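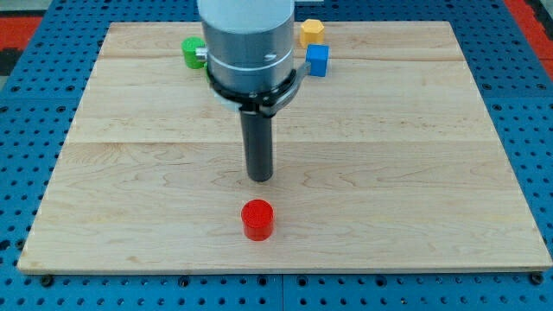

I have been thinking for most of July about boards, by which I mean plain wooden boards, the kind a person might cut bread on or roll out dough on or simply leave lying on a bench for years because it is the right size for so many things. My family would tell you I have been thinking about them a good deal longer than that. What I like best in a board is being able to see how it was put together. On a pale one, with a faint wavy grain and a few darker flecks in it, you may have to look a while before you find the seams, one toward the top and another near the middle, and then all at once you see three pieces of wood where you had been seeing one. I never get tired of that moment. I have been known to turn a board toward the window in somebody else's kitchen just to have it.

My complaint, if a person as fond of wood as I am can be said to have a complaint, is that we have been talked into wanting boards with no seams at all. The shop in Grostham where I bought my last one had a whole wall of them, and the young man kept steering me toward the single slabs, which were very handsome and cost a great deal more. He said people ask for them because a seam looks like a repair. I bought a joined one for 37 and carried it home on the bus in my lap, feeling a little sorry for all the others.

A seam isn't a repair, of course. It is the ordinary way of making something wide out of something narrow, and trees being what they are, most of us are going to need it sooner or later. My grandfather worked at the Schnyder joinery in Cikham and he glued up tabletops for a good part of his life. He would lay the planks side by side on the floor and walk around them with his coffee, swapping one for another, flipping one over, walking around again. As a child I thought this was a game and that I was allowed to play, and he let me think so. Some of those tables must have gone out into the world with their planks in the order chosen by a six-year-old who liked the speckled ones next to each other.

I still have one of his boards. It is 50 years old at least and it has a dip in the middle from my mother's onions, and one of its seams has opened at the end just enough to hold a fingernail. I rub it with oil when I remember. I ought to remember more often than I do - the oil lives behind the flour, and I don't bake as much as I used to. But the board has outlasted two stoves and a marriage, and I don't see why a little gap should trouble either of us.

There is also the matter of what you put a board on. I grew up with wood on wood, and I was slow to come around to metal benches, which always seemed to me chilly places to work. I have softened about that. Pale wood on a strong blue looks wonderful, the way butter looks wonderful on a blue plate, and the color brings out a warmth in the grain that a brown table would swallow up. I painted my own potting bench blue last spring for exactly this reason and told my neighbors it was to keep off the rust.

So if you are out looking for a board this summer, go ahead and pick the joined one. Run your thumb across it and see if you can feel where the planks meet. Look at the end, too, where the grain shows, and ask whoever is selling it what the wood is - they like being asked, and if they don't know they will usually go and find somebody who does.

July
By Edeltraud Zaugg

Search this site
Enter keywords
Go

More like this
The drawer that sticks in August
Why I kept the Zistamach chairs
A short defense of the wobbly stool
Oil, wax, or leave it alone?
What my grandfather swept up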